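地方議会の傍聴と請願について教えてください(初めてです)

投稿者:さくらもち二号
2024年7月3日

こんにちは! 最近、急に地元の政治に目覚めた者です。きっかけは、先月の町議会の補欠選挙でした。開票速報を夜中まで見ていたら、当選者と次点の差がわずか15票。自分の一票って本当に数えられているんだ!と妙に感動してしまって、それ以来、議会だよりを隅から隅まで読むようになりました。

そこで気になったのが、駅前と団地を結ぶ循環バスの減便の話です。議会だよりには「委員会で継続審査」と一行書いてあるだけで、誰がどんな意見を言ったのかまるで分かりません。うちの母も通院で使っている路線なので、できれば9月の定例会で取り上げてもらえるように、近所の人と一緒に何か出したいと思っています。

知りたいのは次のようなことです。

・本会議と委員会、傍聴するならどちらがいいのか
・請願と陳情はどう違うのか。紹介議員というのは必ず要るのか
・署名は何人分くらい集めれば相手にしてもらえるのか
・特定の議員さんにお願いに行くと、その人の支持者だと思われてしまわないか

今のところ、団地の中だけで50人分の署名が集まっています。少なすぎるでしょうか。経験のある方、細かいことでもいいのでぜひ教えてください!

投稿者:Craig Urquhart

はじめまして。日本に住んで長いのですが、私は投票権がないので、かわりに傍聴に通うようになった者です。もう完全に趣味です! こういう質問を見ると嬉しくて、つい長くなります。お許しください。

まず傍聴ですが、バスの件が目的なら委員会を強くおすすめします。本会議は見ごたえがありますし、一般質問の日は本当に面白いのですが、質問も答弁もかなりの部分が事前に準備されています。委員会のほうは、議員が担当課長に「それで、この便の利用者は何人なんですか」と食い下がったり、課長が資料をめくって黙り込んだりします。あの間がたまりません。議案や請願の中身が細かく揉まれるのは、だいたいこちらです。

ただし委員会の傍聴は、委員長の許可が必要な議会もありますし、席が数席しかないこともあります。前日までに議会事務局へ電話して、「何時から受付か」「先着か抽選か」「資料は閲覧できるか」の三つを聞いておくと安心です。電話すると皆さん驚くほど親切ですよ。私は最初の電話で、議場の場所から近くの食堂のことまで教えてもらいました。

請願と陳情について。請願は憲法にも出てくる権利で、地方議会に出す場合は地方自治法により議員の紹介が要ります。紹介議員は一人いれば足ります。陳情は紹介なしで出せますが、扱いは議会によって大きく違います。請願と同じように委員会で審査するところもあれば、写しを議員に配って終わりのところもあります。ここは必ず、ご自分の町の会議規則や申し合わせを確認してください。議会のサイトに載っていなければ、これも事務局に聞けば教えてくれます。

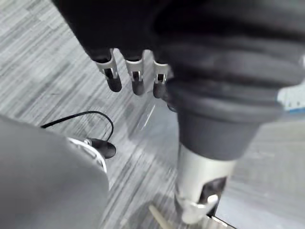
署名の数は、法律上の最低ラインはありません。極端な話、一人でも出せます。ですから50人分は立派なものです! もちろん多いほうが議員の目には留まりやすいのですが、私が傍聴してきた印象では、数よりも「誰がどう困るのか」が具体的に書いてある請願のほうが、議論が長く続きます。以前見たものでは、1,518人分の署名がついた請願が短い質疑で不採択になり、同じ日に出た小さな自治会の請願が、全会一致で採択されました。後者には、朝の何時の便がなくなると誰がどこへ行けなくなるか、表にして添えてありました。委員が順番にその表の話をするので、傍聴席でわくわくしてしまいました。

もう一つ大事なのが、請願事項の書き方です。「循環バスを守ってください」では、採択されても町が何をすればいいのか分かりません。「減便の前に利用実態の調査を行い、結果を公表すること」のように、できたかどうか後で確かめられる文にするといいと思います。項目が複数あるなら分けておくと、一部採択という道も残ります(これも議会によって扱いが違います)。

支持者だと思われる心配については、気持ちはよく分かります。おすすめは、会派の違う議員二、三人に同じ紙を持って行くことです。全員に断られても、断られた理由がそのまま次の書き直しの材料になります。そして委員会の議員構成を先に見て、バスを担当する委員会の人に早めに話しておくこと。紹介はできないけれど質疑はする、と言ってくれる人もいます。

最後に締切です。定例会の開会の一週間くらい前に設定している議会が多いのですが、議会運営委員会の日程に合わせてもっと早いところもあります。9月議会なら、8月の上旬には文案ができていると余裕がありますね。楽しんできてください! 傍聴、はまりますよ。

投稿者:元・選挙カー運転手

Craigさんの説明でほとんど足りていると思うので、少しだけ。

署名用紙は、請願の表題と趣旨を全部のページに入れておいてください。うちの地区で昔、二枚目以降が名前の欄だけの用紙で集めてしまい、何に賛成した署名なのか分からないと言われて、やり直したことがあります。80人以上のお宅をもう一度回りました。あれは足にきました。でも二度目に行くと、お茶を出してくれる家が増えていて、それはそれで楽しかったです!

あと、住所の「同上」や「〃」を認めない議会があります。家族分も全部書いてもらうのが無難です。押印は要らないところが増えましたが、これも確認を。

投稿者:ななし

議員に直接メールすればいいのでは。うちの市の議員は翌日返事くれましたよ。すごくいい人でした!

投稿者:さくらもち二号

皆さん、ありがとうございます! さっそく事務局に電話してみました。委員会の傍聴は先着で、受付は開始の30分前からだそうです。陳情も請願と同じように審査してくれるとのことでしたが、せっかくなので紹介議員を探すところから挑戦してみます。

署名用紙、見直したら二枚目に趣旨が入っていませんでした……。集め直してきます! 朝の便の表も、母に手伝ってもらって作り始めました。

ななしさんの、直接メールする方法もやってみます。文案ができたら、またここで見ていただけると嬉しいです。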